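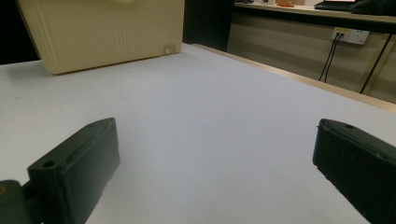 Open afternoon at Cirncombe, my impressions

baltic_mill
I went to the August open afternoon at the Paulauskas workshop in Cirncombe, and I promised in the other thread to write something. Please excuse my English, it is my third language.

It was free, but you had to reserve. They let in groups of up to 40. Our guide was Arūnas Avotiņš, who is responsible for the data side. He showed how a person holds a gripper in each hand and does a small household job, for example putting things from a table into a bin. The recordings are later used for teaching the arm, which they call Kidon. He told us that they have 1,648 recordings of this one job. I had thought it would be much less.
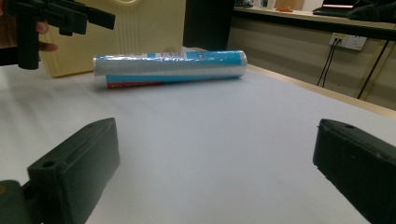
After the explanation each visitor could try for a few minutes. I must say it is harder than it looks. With my own fingers I do not think about a roll of cling film. With the grippers I had to decide first from which side I come, and my wrists were already tired after 2 attempts.

hedgerow_pete
Thanks for writing it up. Did you see the arm itself do anything? I went last year and it was all talk and biscuits.

baltic_mill
Yes, but only at the end, at 4 o'clock, and behind a glass. It made the job slowly. One time it stopped and a colleague had to start it again. I did not find this bad, I prefer to see it as it is.

quern
I was in the later group and I'm less keen. We stood for ages while people queued for the grippers, and the talk was pitched at children. If you already know how this is done you learn nothing. Also the parking is £6.00 at the station and they don't mention it on the booking page.

baltic_mill
About the parking I agree. About the talk I do not agree so much. In my group there was a good question about shiny packaging, and Arūnas answered it for a long time. He said that clear film gives reflections which change each time you move, so they record the same object many times, lying in different directions. 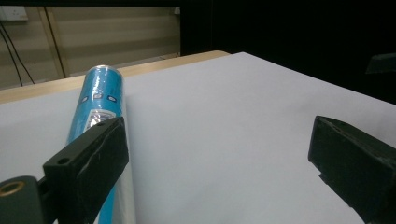
He also said that new people always close the gripper too early. I did exactly this. The correct way is to go lower than you think, wait a moment, and only then close. My neighbour in the group, a retired dentist, did it properly at the first try and was very pleased.

quern
Fair enough, we didn't get any of that. Ours was Imogen Catterall and she mostly talked about Buvo, the software. Nice enough, but it was slides.

hedgerow_pete
Imogen's talk last year was the best part for me! Each to their own. Is it worth bringing a ten-year-old?

baltic_mill
I think yes, if the child can wait. The grippers are not so light, maybe an adult must help to hold them. There was one girl who did not want to give them back.
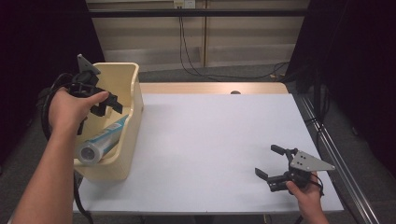

The bin is kinder than I expected, because it is low at the front and you can come in with a flat hand. For a child I would ask for this job and leave the small things for later. You should also stand a little back from the table, so the elbows have place.

hedgerow_pete
Good to know, I'll put our names down. Do they still cap the talk at half an hour?

quern
Ours ran to fifty minutes. Bring a drink.

baltic_mill
Ours was shorter, I did not look at the watch. The next dates should be on the notice by the gate, they told us the website gets them later.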